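Week 4 handout: Collecting demonstrations

Reading: the Bruvska collection notes, first section only.

Be wary of big totals. The Tandum set is listed at 2,000 examples, but 463 of them are near copies of one grasp on one object. Ask what changed between episodes before you ask how many there are.

Soft objects are where I doubt the usual claims most. A wrist view can look like a clean success and still leave out what you need for a label. With a peeled banana upright between two parallel fingers, flaps of peel hanging below the flesh, you can't read grip force from the pixels, and you can't tell whether the fruit will be bruised later. Label what you can check. For Thursday, go through 40 episodes and mark every label you would refuse to sign.

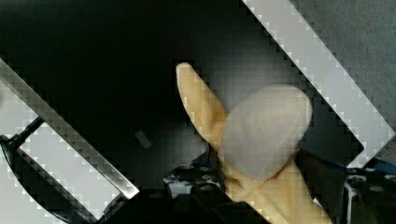
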